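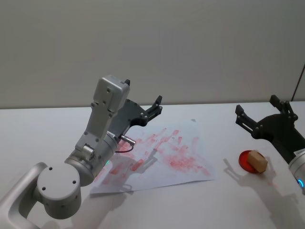
Figure 1. White tabletop in front of a pale gray wall.

Glare on Light Tables: A Small Study in the Bistard Reading Room

Ramiro Lorente and Damián Cárdenas
Final report, course project in Interior Environment

1. Introduction

In many libraries and study rooms the old brown tables are replaced with white ones. The rooms look cleaner and bigger after this change, but some students complain that their eyes become tired. In our course we learned that the amount of light on a table and the comfort of the reader are two different questions. A table can receive enough light and still be unpleasant to use.

We wanted to know if this is the case in the Bistard reading room, where we both study in the evenings. Our question was the following: do readers at the white tables report more discomfort than readers at the brown tables, when the lamps are the same?

2. Method

The reading room has two parts. The north part has the white tables and the south part still has the brown ones. Both parts use the Ditedov ceiling lamp, which was installed before our project started. The walls were painted with Penen matte paint in the same gray in both parts, so we did not treat the wall as a variable.

We measured the light with a hand meter borrowed from the physics laboratory. The meter was put flat on the table, at the place where a book usually lies. We took all measurements in February after sunset, with the curtains closed. In the north part we made one more measurement at noon, at the seat next to the window.

After this we gave a short questionnaire to 30 readers, half in each part. They marked their discomfort on a scale from one to five, and they could write a comment. Our classmate Hà helped us to correct the wording, because the first version asked "Does the glare disturb you?" and this already suggests the answer.

3. Results

The average value in the evening was 344 lux on the white tables. On the brown tables it was a little lower, but the difference was inside the error of the meter. At noon, next to the window, we read 1571 lux on the white table.

The median discomfort was 2 for both groups. We did not expect this. The comments were more useful than the numbers. Several readers of the white tables wrote that the evening is fine but the sunny hours are not — they move the chair or turn their back to the window. One person at the brown tables complained that thin pencil lines are hard to see there.

4. Discussion

Our results do not show that white tables are a problem under the ceiling lamps. They suggest that daylight needs more attention, but we have only one measurement at noon and we cannot say much from it. The questionnaire was also given only in the evening, so the readers answered about the sunny hours from memory.

We would repeat the work in the morning, with the curtains open, and ask the same persons to sit in both parts of the room. It would also be good to measure how much light the table sends back to the eyes, for which we had no instrument.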